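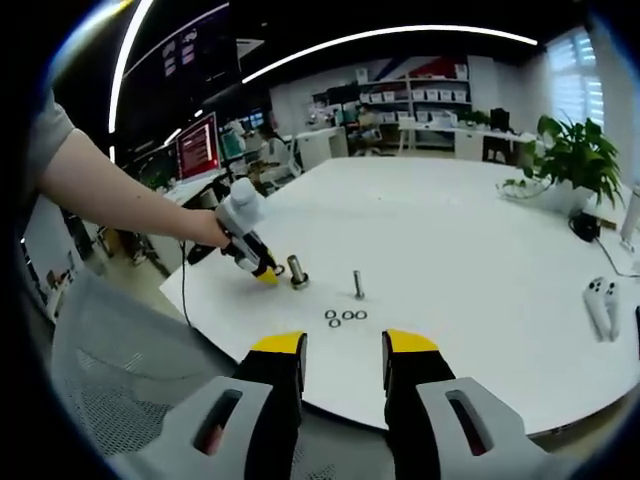
Sorting and keeping small fixings

Loose bolts, washers and nuts gather in every house. They come spare with flat-pack furniture, fall out of old appliances or get left in a coat pocket after a job. Most end up in one jar, and the jar is no use when you need a washer at nine in the evening.

Where to sort

Pick a big table with a pale top. Dark washers show up well on white, and a bolt that rolls is easy to spot. Daylight from a window is better than a ceiling lamp. If the table is polished, lay down an old tea towel first, as threads will scratch.

Push plants, chargers and cables to the back so that you have a clear patch near the front. Keep mugs off the table altogether.

Stand the bolts up

A bolt with a flat head will stand on its head. Put them all upright and you can compare length and thickness at a glance. Long thin screws with domed heads will not stand, so lay those in a line along one side.

If a bolt has a nut on it that fits, leave it on. A nut kept on its own bolt is never lost and you know the size is right. Turn it down two or three times by hand. If it sticks, put a drop of oil on the thread and leave it overnight before trying again.

Washers

Lay washers flat, next to each other, and never in a heap. Thin ones cling together and you will think you have one when you have two. To match a washer to a bolt, drop it over the end. It should slide down without forcing and should not slop from side to side.

Throw away any that are bent or cracked. Rusty ones can be soaked in white vinegar for an hour, rinsed, dried and wiped with an oily rag. Do not soak shiny plated ones, the vinegar takes the finish off.
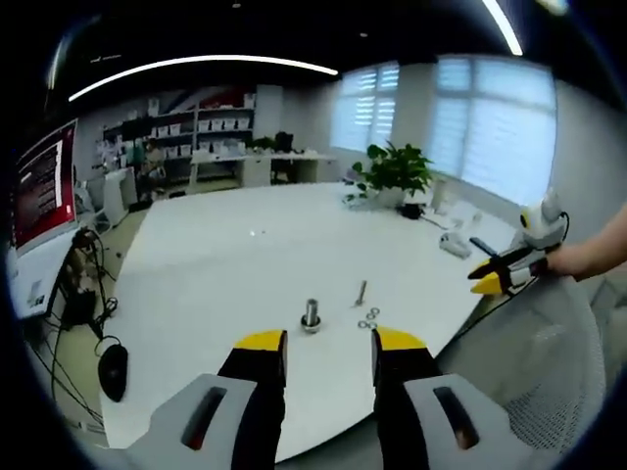 Small metal parts and three washers on a white table.

Measuring

A steel rule will do for length. Measure from under the head to the tip, except for countersunk screws, which are measured over the whole length. For thickness use a cheap pair of callipers, or try the bolt in a nut you know the size of. Write the size down as you go — you will not remember it.

Storing

I used to keep everything in tobacco tins. I now use a Porico drawer unit with 18 small drawers, and 15 of them are in use. The drawers come right out, so you can take one to the job and bring it back. Label the front with masking tape and a pen. Printed labels look better but peel off in a cold shed.

Very small parts go in the little bags that spare buttons come in, with a slip of paper inside giving the size and what it came off. Screws for one particular piece of furniture should be taped to the underside of it.

Put a spoonful of dry rice in a twist of kitchen paper at the back of each drawer if the shed is damp. Change it in March and again in autumn.

Picking up dropped ones

A magnet in a plastic bag works for steel. Run it over the floor, then turn the bag inside out and the bits are caught inside. Brass and most stainless steel will not lift, so use a torch held low along the floor and look for the shadows.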